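Progress Report to the Program Manager
Hand-Held Gripper Purchase and Arm Budget, Household Textiles Line
Prepared by Leilani Ruiz-Ortega
August 21, 2021

1. Status against plan

The first purchase lot is complete. Two hand-held grippers were ordered from Limness in April, a left unit and a right unit, and both have been accepted into inventory. The second purchase lot, which covers spare fingers, a replacement housing and storage media, is on hold pending the decision requested in section 5. The arm purchase has not started and no deposit has been paid to any supplier.

Collection with the hand-held units is under way. The plan approved in the spring called for 1,000 accepted demonstrations of textile handling before any money is committed to arms. As of this report 62 percent of that number has been accepted. The remainder fits inside the current staffing budget if the acceptance rate holds.

2. Reason for the purchase order sequence

The original proposal bought arms first and end tooling second. It was reversed at the last review. The hand-held units use the same finger geometry we intend to mount on the arms, so a finger that performs badly on cloth can be dropped from the specification before the mounting plates are cut. The cost of a finger change at this stage is small. After the plates are made, the change would carry a new drawing, a new plate and a second acceptance visit from Georgiou, who hold the integration quote.

3. Work in hand

The current task group is small cloth items handled at and around woven surfaces. Items are soft, unevenly folded and sometimes overlapping, and the weave gives the fingers an uneven background to work against. The yellow slotted fingers are the baseline set for this group.

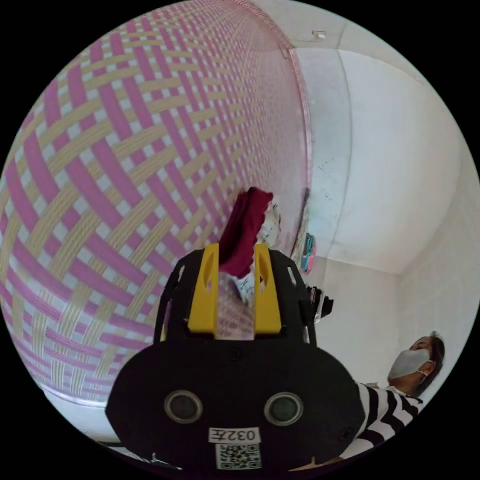 Left unit, 032, yellow fingers, in both views.
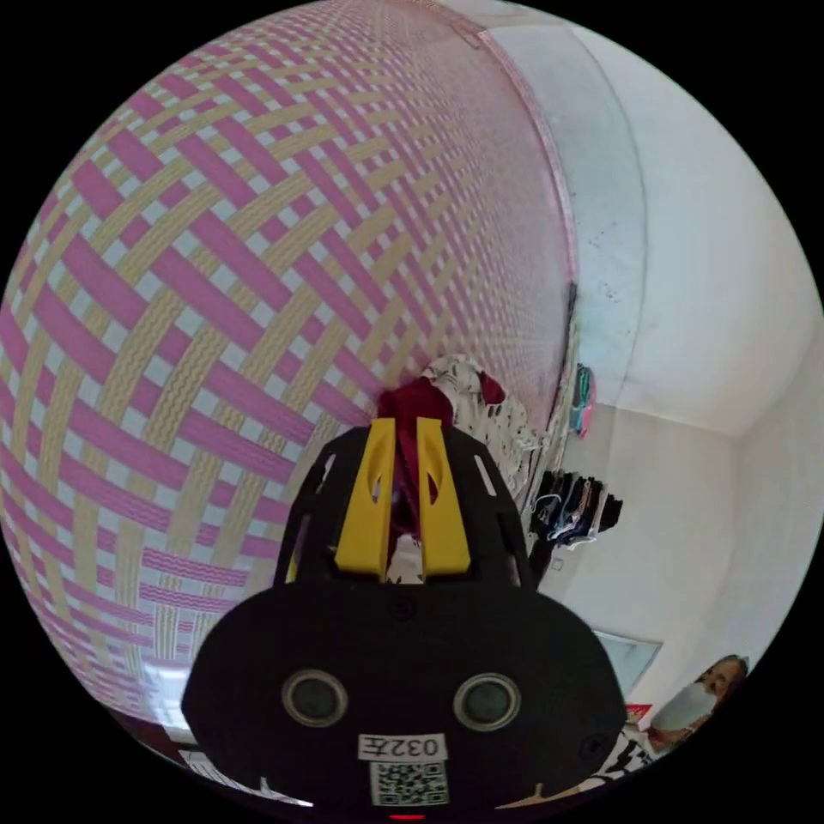 Two findings from the task group affect the budget.

First, finger wear. Inspection after each block of demonstrations shows rounding at the tips earlier than the supplier's schedule suggested. We had budgeted one replacement set per unit for the year. I now recommend three. The sets are cheap, but the lead time is long enough that running out would stop collection.

Second, review labor. Textile demonstrations take longer to check than rigid-object demonstrations, mainly at the release step, where the reviewer has to decide whether the item was let go cleanly or dragged. Review hours for this group are over plan. I have covered the difference from the travel line, which is otherwise unspent, and have not touched contingency.

4. Equipment planning, next period

Arms. Quotes are in hand from Flokex and Cluritz. Flokex is the lower bid and includes the controller - Cluritz lists the controller separately but offers a longer warranty on the wrist joint. Payload is adequate on both. Reach is adequate on the Flokex arm only if the base plate is moved forward on the bench, and the cost of that bench work is not in their quote. I have asked for a corrected figure.

Spares. Three finger sets per unit, one housing, one set of frame struts. Screws and labels are bought locally.

Storage. The present drives will be full before the collection target is met. The cheapest fix is a second drive pair of the same model. A networked unit was priced and is not recommended this year.

Calibration. Both grippers are due for a check on finger opening width before the next task group. The check is done in house and needs no purchase, only a half day without collection.

Fixtures. An allowance of up to $1,000 is requested for woven containers, bins and assorted cloth items. These wear out and are charged as consumables.

5. Decisions requested

Release of the second purchase lot, with the finger sets increased as stated in section 3.

Approval to move the review labor overrun permanently to the travel line for the remainder of the year.

Agreement that the arm order stays on hold until the demonstration target is reached and the corrected Flokex quote has been received. Georgiou have confirmed that their integration price stands through the end of the next period, so the hold carries no cost on that side.

6. Open items

The purchase order number for the April lot was entered twice in the ledger. Accounting has been told and the duplicate is to be reversed. The warranty cards for both grippers are filed with the packing lists.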